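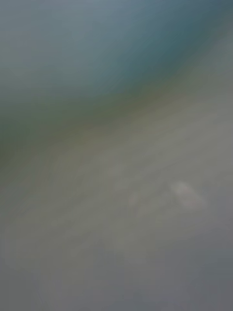
Blue-green above, olive below.

Hall check before opening, Droltdale community hall, December. Form 41, main room and kitchen.

1. Fire exits: both doors open fully from inside. The left one needs a strong push - please oil the bar. OK with comment.

2. Extinguishers: 2 on the wall, pins in place, pressure in the green. The tag on the kitchen one is hard to read. OK.

3. Emergency lights: tested at 7 in the morning. The lamp over the stairs went dark too early. NOT OK, order a new battery from Drernano.

4. Floor: the mat at the entrance is curling at one corner. I have put tape on it, but tape is only for this week. 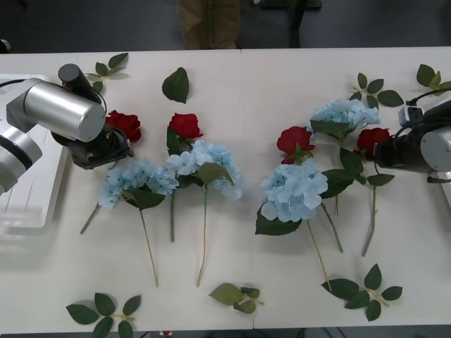 5. Electric leads: no lead may cross the walking way. One extension behind the stage has a cracked plug, I took it out of use. Asset number 3124.

6. Kitchen: gas tap closed, fridge clean, first aid box missing the small plasters. Hot water is too hot at the hand basin, please put a warning sign.

7. Chairs: 187 is the limit on the licence. Stacks not higher than the window sill.
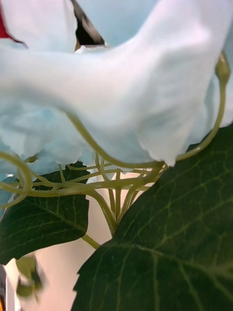
Checked and written by: the hall safety officer, Droltdale

8. Outside: gutter is dripping on the ramp, and this will be ice in the night. Salt is in the bin by the gate. NOT OK until the gutter is repaired.

Next check: before the January hirings. Items 3 and 8 must be closed first.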